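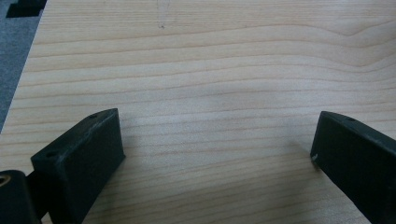
Gérer l'argent du ménage dans un logement partagé : conseils pratiques

Quand plusieurs adultes vivent sous le même toit et touchent une allocation ou une pension, la caisse commune est la première source de disputes. Les conseils qui suivent valent pour une maison de transition, un appartement accompagné ou une simple colocation.

Séparer les comptes dès le premier mois

Chaque habitant garde son compte à son nom et sa carte dans sa chambre. Le loyer et la participation aux repas partent par virement. Si quelqu'un reçoit encore de l'argent en espèces, on note la somme dans un carnet au moment où elle est remise, avec deux signatures. Un carnet à pages numérotées convient très bien, les feuilles volantes se perdent.

L'enveloppe des courses

Chez nous, à quatre, on met 20 euros par personne et par semaine dans une boîte à fermeture. Les tickets vont dans la même boîte. Celui qui fait les courses écrit son prénom au dos du ticket. On compte le soir, après la vaisselle, quand tout le monde est là.

S'il reste de l'argent en fin de mois, il sert aux produits qu'on oublie toujours : éponges, sacs-poubelle, sel pour le lave-vaisselle, ampoules.

Acheter pour la réserve

- Riz, pâtes, lentilles et farine en grands sacs, transvasés dans des bocaux. Inscrire la date d'ouverture sur un morceau de ruban adhésif.
- Conserves rangées par date, les plus anciennes devant.
- Huile à l'abri de la lumière, pas au-dessus de la cuisinière.
- Pain tranché au congélateur, en sachets de six tranches.

Un menu sur 14 jours évite de décider chaque soir. On l'affiche à l'intérieur d'une porte de placard. Les plats qui n'ont plu à personne sont rayés et remplacés au tour suivant. Chez Rogério Bastos, qui a longtemps fait la cuisine pour une maison de ce type, la soupe revenait 3 fois par quinzaine et personne ne s'en plaignait.

Une étagère par personne

Dans le réfrigérateur, une étagère ou un bac par habitant, avec le prénom dessus. Le bac du bas est commun. Même principe dans le placard sec. Les restes du repas partagé vont au frais dans les deux heures et se mangent sous trois jours.

Les médicaments ne se rangent ni dans la cuisine ni dans la salle de bains. Chacun a sa boîte fermée dans sa chambre. Si une personne a besoin d'aide pour ses prises, on en parle avec elle et avec l'infirmier ou le pharmacien.

Les papiers

Une pochette par personne : attestation de droits, contrat de séjour ou bail, quittances, dernier relevé. Demander une quittance chaque mois, même si tout se passe bien. Il faut pouvoir lire noir sur blanc ce qui est compris dans la somme versée : chambre, repas, linge, chauffage. Si un gérant propose de recevoir directement toute l'allocation, demander d'abord conseil à une assistante sociale et ne rien signer le jour même.

Le linge

Un filet par personne, fermé, lavé tel quel. Draps tous les quinze jours, torchons à part à 60 degrés. Le tour de machine est écrit à côté du menu.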